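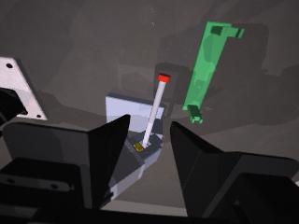
仿真包试用记：Jimovness 桌面操作套件

Drastcombe 内部通讯 · 工具与采购栏 · 2024-09-09

搜索本站 输入关键词 搜索

上一期有人来信，问本栏什么时候能评一件便宜点的东西。很遗憾，这一期还是不行。Jimovness 桌面操作套件按席位收费，每席每年 2533 元，教育优惠要另填一张表，表填完以后客服会再寄来一张内容差不多的表。我们填了两张，拿到六周试用，用完写了这篇。

先交代它是个什么货色。Jimovness 是 Chamoun 公司做的一套机械臂操作仿真环境，卖点集中在“小东西”上：拉杆、把手、带孔的板子、各种底座，配一副平行夹爪，让你在把真机械臂的手指撞弯之前，先在电脑里撞个够。目标用户大概就是我们这种组：真机只有一台，排队的人很多，排到了又总有人忘记把急停旋回来。

安装

官网说安装只要一条命令。这话没有骗人，命令确实只有一条，其余都叫“前置条件”。显卡驱动要对版本，物理引擎要对版本，许可证服务要单独起一个进程，这个进程默认占用的端口又恰好和我们的打印服务器一样。于是试用第一天，楼里有半个下午打不出东西，报销单全堵在队列里。财务那边对仿真技术的印象，估计就此定型了。

Dilruba Roy 后来写了个启动脚本，把端口改掉，顺便把日志级别调低。默认日志会把每一次接触都打印出来，夹爪在桌上轻轻蹭一下就是满满一屏，看久了会觉得自己在读一本非常沉闷的小说。脚本放在组内共享盘的工具目录里，要用的自取，请别再直接改原文件，另存一份。

场景

套件自带的场景走的是朴素路线：灰褐色的台面，物件颜色简单，红的就是红的，绿的就是绿的。拉杆那件做得最像样，灰色的棱角底座，细白杆，顶上一个红色圆柱小帽，远远就认得出来，视觉网络也认得出来。绿色长条把手同样好认。我本来想抱怨它不够逼真，后来想想我们实验室真桌面的照片，觉得还是不要挑起这个话题。

影子倒是下了功夫。台面上一块深一块浅，叠在一起，有几处我头一回看时以为是贴图坏了，写邮件去问，对方回信说这是光照随机化的正常表现，并附上文档链接。链接打开是另一款产品的文档。第二封邮件才拿到对的那份，读完确认：影子的位置、浓淡都可以随机，训练时打开对泛化有帮助。调试时请务必关掉，否则你会花很长时间和一片阴影较劲，还以为是夹爪标定有问题。这件事我花了多久，就不写进通讯了。

物件可以换色、换尺寸、换摩擦系数。换色最方便，换尺寸其次，换摩擦系数要去改一个缩进极其讲究的配置文件，多一个空格它就默默用回默认值，一声不吭。Malsha Saha 为此给厂家提了工单，希望至少弹个警告。工单的状态目前是“已感谢”。

夹爪和接触

真正值得说的是这一块。以往我们用过的几款仿真，夹爪一碰到细杆就开始抖，抖到后来杆子飞出去，再也没有回来。Jimovness 的接触模型要稳重得多。两根手指从左右两侧向杆子合拢，慢一点来，杆子老老实实待在中间；快一点来，会弹，但弹得还算讲道理。用单根手指侧着拨拉杆也行，推到头会有一个限位的阻力，力反馈曲线看着和我们真机上录的像一家人，至少是表亲。

问题出在把手上。长条把手的面很平，手指贴上去以后接触点会在几个位置之间来回跳，策略如果依赖接触点坐标，训练曲线就像有人在抖床单。Cúc Trình 的办法是别用接触点，改用手指的合力，曲线立刻安静了。她还建议把手指尖的碰撞体换成稍微圆一点的版本，这个版本套件里就有，藏在一个名为 legacy 的文件夹里。为什么更好用的东西要叫 legacy，厂家没有解释，我们也没有再发第三封邮件。

夹爪视角的相机也要夸一句。手指始终占着画面的一部分，这对做模仿学习的人是好事，真机上的腕部相机本来也是这样。想把手指从画面里藏掉的，有一个开关，藏完以后影子还在，效果略像闹鬼。

自带任务

套件给了五个任务：推拉杆、拉把手、移板、对孔、复位。前三个我们都跑通了。对孔的那个，说明书称“适合入门”，我们组里入门的和早已入门的都试过，成功率都不好意思写。后来 Farzana Bandara 发现默认的孔径公差设得比她真机夹具还严，放宽以后就顺了。请注意这个参数的单位是米，不是毫米，Farzana 第一次改的时候做出了一个可以开车通过的孔。

复位任务是我个人最喜欢的。要求很简单：把台面上的东西摆回初始位置。它是唯一一个让全组都停下来围观的任务，大概因为看别人收拾桌子总是愉快的，哪怕那个“别人”是一副夹爪。

和 Itex 比

肯定有人要问 Itex。我们去年买的 Itex 席位还没到期，所以这个对比做得比较认真。

Itex 的画面更漂亮，木纹、金属、反光都有，做宣传片很合适，之前给访客放的那段就是它渲的。代价是慢，并行环境一多，机房的风扇声会让隔壁开会的人过来敲门。Jimovness 画面素，速度快，同一台工作站上能多开不少环境，风扇还算体面。

接触稳定性，细小物件上 Jimovness 好，大件和软的东西上 Itex 好。Jimovness 干脆不支持软体，销售的说法是“在路线图上”。路线图我们要来看了，上面确实有，旁边的日期栏是空的。

文档方面，Itex 写得全而啰唆，Jimovness 写得短而自信。两家的示例代码都有跑不起来的，不过 Jimovness 跑不起来的时候报错信息比较礼貌。

服务

Chamoun 另外卖一项“场景定制”服务：你把自己台面的尺寸和物件模型寄过去，他们给你搭好。我们试单做了 2 个物件，一个是抽屉拉手，一个是带旋钮的面板。拉手做得很好，质量分布都调过。面板也很好，只是旋钮朝着反方向转。改回来没有另外收钱，多等了几天，邮件里的措辞让我们一度觉得是自己拧错了。

技术支持在工作日回得算快，提问时务必把版本号写上，否则第一封回信永远是问你版本号。两封信能解决的问题，写上版本号就是一封信的事。论坛也有，最热闹的一个帖子是讨论图标为什么换了颜色。

到底买不买

如果你的课题是小物件的抓、推、拉，并且已经厌倦了看杆子飞走，可以买，先买一席，大家轮着用。许可证能在不同机器间转移，转移前记得先在旧机器上注销，忘了的话要写信说明情况，信的语气得诚恳。

如果你做布料、做绳子、做任何会垂下来的东西，请继续用 Itex，并继续给隔壁会议室的同事道歉。

如果你只是想要一张好看的图放进开题报告，那么以上都不必，找 Shahnaz Howlader，她手上有一批渲好的，按先来后到给，条件是在致谢里把她的名字拼对。上次有人写错了一个字母，她到现在还记得是谁。

预算方面，采购申请由我汇总，十一月提交。想占席位的请回邮件，写明项目、用途和打算怎么处理摩擦系数那个配置文件。最后一项答不上来的也可以报名，会先被安排去读 Malsha 写的说明，那份说明的第一行是“不要用制表符”。

试用期间录下的任务轨迹都在共享盘，按任务名分了文件夹。有一个文件夹叫“别看”，里面是对孔任务头几天的结果，看了的人请不要在组会上引用。

下期预告：真机夹爪的备用指尖，三家比价，其中一家到现在还没有回信。

相关与近期条目
· Itex 续费前要问销售的几个问题
· 腕部相机线缆又断了：一份走线建议
· 急停按钮使用须知（第 6 版，请这次真的读一下）
· 工作站机时预约规则调整
· 打印服务器恢复通知及致歉

联系编辑：请直接回复本期邮件 | © 2024 Drastcombe 内部通讯 保留所有权利 | 返回顶部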